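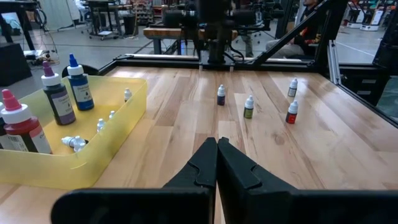 Elin Howells wrote back to the February report that she could not tell from it whether the planner or the perception was holding us up, and she asked that the next one say so plainly. In her words, "I can approve more time for either, but I would like to know which one I am paying for."

It was the perception, and for the most part it no longer is. The rest of this report covers what changed in the software, what the numbers say, and what we would like from Foulkes for the remaining part of the Dorunetti project.

Report date: July 29, 2026
Prepared by: Hryhorii Ivanyshyn, with sections from Saodah Rahman and Decha Noiphan

Perception

The task is still picking small upright bottles off a tabletop and placing them in a tray. The old detector was trained mostly on views from a fixed overhead camera. From the wrist camera it did well at a distance and badly in the last part of the approach, when the fingers fill much of the view and the bottle is partly behind them. It would drop the target or jump to a neighbor, and the arm would stop.

Saodah retrained it on wrist views only. The training set is now 3644 labeled images. Of these, 1849 show a finger covering part of at least one bottle. Labels were checked by a second person before they went in, which was slow. We would do it again, as the first batch had bottles in the tray marked as pick targets and the model learned that very quickly.

The detector now gives a pose and a confidence value for each bottle, and keeps the same ID for a bottle as long as it stays in view. When a bottle is hidden, the tracker holds the last pose for a short time and then reports it as lost. Before, it reported nothing and the planner had to guess.

Bottles lying on their side are still a weak point. The model finds them but often gets the direction of the cap wrong. They are treated as obstacles for now and are never chosen as targets.

Planning

Decha rewrote the part that picks the approach direction. The old version tried a fixed list of angles and took the first one that was free of collisions. The new one scores all of them by clearance on both sides of the fingers, so it prefers a path between neighbors over one that only just fits. Planning takes longer per pick. Nobody running the cell has complained, and the arm spends less time backing out of bad approaches.

The tray walls are now in the collision model. They were left out before by mistake, and this accounts for several placing failures listed in the last report as "unknown."

Control

There are fewer changes here. Finger closing speed is now set in the task file instead of in the driver, so it can be changed without a rebuild. We also fixed a timing fault between the camera clock and the joint readings. It was small, but it moved the estimated bottle position in the direction of travel, and it had been hiding some of the perception error.

Tooling

Every run is now logged in one file that holds images, joint states, planner choices and the software version. Eluned Griffiths wrote a replay viewer for these, which we call Skonix. You load a run, step through it, and swap in a different detector to see what it would have done with the same images. Most of the perception work since February was done this way, without using the arm. There is no user guide yet. Eluned will write one before she moves to the Lornau site.

Test results

We completed 2000 picks on the current software. Success means the bottle was gripped, lifted and left standing in the tray. The rate was nearly the target set in the work plan, and we do not claim to have met it. The largest group of failures was bottles tipped over during placing, followed by targets lost late in the approach. Full logs are on the shared drive.

Not done

The work plan called for automatic recovery after a dropped bottle. This has not been started. The time went into relabeling. Reading the labels on the bottles is also behind: the code runs, but only on bottles that happen to face the camera, and we have no step yet to turn a bottle around.

Requests

1. Permission to move the recovery work to the next period, with no change in budget.
2. A decision on whether fallen bottles are in scope. If they are, we need more labeled images and Saodah's time to do it.

Elin has asked for a call before the next payment. Decha will send the run files ahead of it so that she can open them in Skonix herself.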